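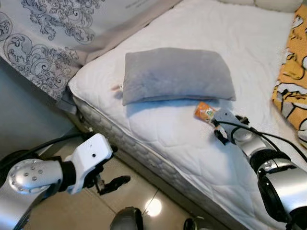 One day in Zurkville, how would you spend it?

I'm SO excited, we finally booked our summer trip and I get one full day in Zurkville in July before we head up the coast to Ormsby! It will be me, my sister and her little girl, who is 5. We love bakeries, old streets, anything on the water, and we don't mind walking. I'm hopeless at packing light (a plump gray pillow and a little orange packet of snacks on the bed and I call that a start), so we'd also need somewhere to leave the bags until our evening train. Would you do the old harbor first or the hill? And is the Astden ferry worth it if we only have the one day?

Posted by maplefern, Sat 14 May

Osvaldo Mazza

Oh, you're going to love it! I lived there for 3 years and still go back whenever I can. Start at the harbor, early, while the bakeries on the fish market side are pulling out the first trays. Get the almond rolls and eat them on the seawall!

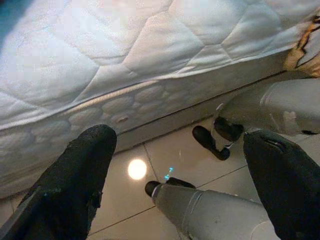 After that, walk up the hill by the back stairs, the ones behind the post office. It's 76 steps (my knees have counted) and there's a shady bench halfway with a lovely view over the roofs. Have lunch at the top, then take bus 479 back down to the station. The luggage room is to the left of the ticket windows, and it closes for lunch, so drop your bags first thing.

I'd save the Astden ferry for another trip. The crossing is gorgeous but it eats up the whole afternoon.

tinroofgal

do the ferry!!! best part of the whole town
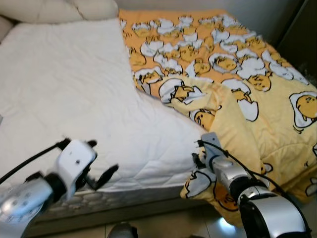

Plesura Travels

I'm in between these two! If the weather is clear, skip lunch on the hill, grab sandwiches at the market and take the early afternoon boat to Astden. You can stay on board and ride straight back, and kids get to stand up front by the rail with a grown-up. My nephew talked about it for weeks. If it's cloudy, do Osvaldo's version and add the puppet museum next to the upper church, it's tiny and so charming. Sit on the left side of the train to Ormsby, too, for the sea views!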